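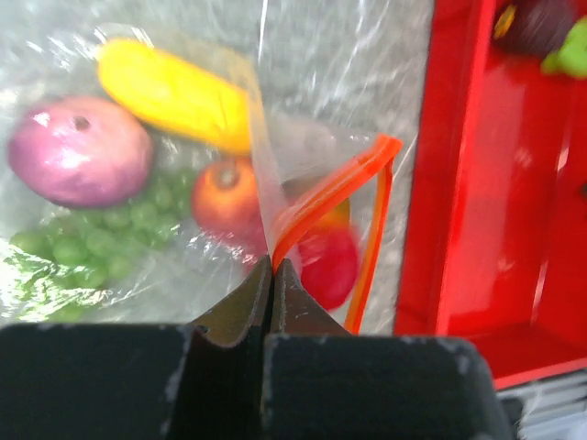 The gripper closed on a zip bag of produce, next to the red bin. Photo: Akua Kpodo

Akua Kpodo has been building the same robot arm for a bit over a year, mostly at the back bench of the Wesia shared workshop and, when the weather is decent, in her own garage. She calls the project Yimyam. The job she has set it is simple to describe. It has to pick up a bag of fruit and vegetables by the zip and put it in a bin.

"People ask why I didn't start with blocks," she says. "I did start with blocks. Blocks were fine by the second weekend. Then I tried a sandwich bag and it missed every time, and that was more interesting to me."

Kpodo works in payroll and had no background in robotics. She learned to solder from Lorraine Entwistle, who has had a membership at Wesia since it opened, and picked up the programming from forums and library books. The first arm was a kit she bought second-hand. Very little of it is left. She replaced the base, then two of the joints, and then rewired the lot after a connector melted.

She keeps a spreadsheet of what she has spent. The arm stands at $1396, which includes $127 for the wrist camera and its mount and leaves out a power supply she was given.

The fingers have taken the most work. The current pair narrow to a point where they meet, and the finish on the gripper has started to wear off at the rims.

"I could touch it up but it would only scrape again," she says. "It hits the bench a lot. It hits the bin a lot. I'd sooner leave it and see where the wear is, because that tells me where I'm coming in too low."

Clear plastic is a hard thing for a camera to deal with. The bag picks up white glare from the workshop lights, and the wrinkles change each time it is put down. Kpodo's early attempts looked for the outline of the bag and mostly found reflections. She now looks for the zip.

"The zip's bright orange. The rest of the bag you can see straight through, so the camera gets the grapes or whatever's in there and thinks that's the thing to grab. If I tell it to find orange and go for the edge of that, it does much better. It's a bit of a cheat. I don't mind."

The cheat has limits. Some of the produce is close to orange as well, and she has had the arm drive straight at the fruit through the plastic. Wumpini Akolgo, who shares the bench, suggested she have the software look for a long thin shape as well as a colour. That took most of October to get going.

She has logged 789 attempts since then and counts 758 of them as a proper grip on the zip. Getting the bag up and over the side of the bin is a separate problem, and she has not begun keeping figures for it.

"A grip is when the tips are shut and the zip is between them. That's all I'm claiming. A heavy bag can still swing, or it slides out, or the zip opens. I've picked up a lot of things off the floor."

The zip opening is what she is working on at the moment. Pinching at one spot puts all the weight there, and she wants to try a wider pair of fingertips with a soft face. Esi Frimpong has offered to print them at her place, as the Wesia printer is booked well ahead. Kpodo is also thinking about a stronger motor from Ullberg for the shoulder joint, but has put that off until the new year on account of the price.

Asked what it is for, she takes a while to answer. Her aunt, Araba Abubakari, has arthritis in both hands and finds small packaging difficult, and that was part of the reason for choosing bags. Kpodo is careful about how far she takes it.

"It's bolted to a bench and it needs a laptop. I'm not going to tell my aunt it'll unpack her groceries. She's been to see it and she thought it was slow, and she's right, it is slow."

She plans to put the drawings and code up for free once the wiring is tidy enough for somebody else to follow. Until then the arm is at Wesia most evenings, and she is happy to show it to anyone who comes past the back bench.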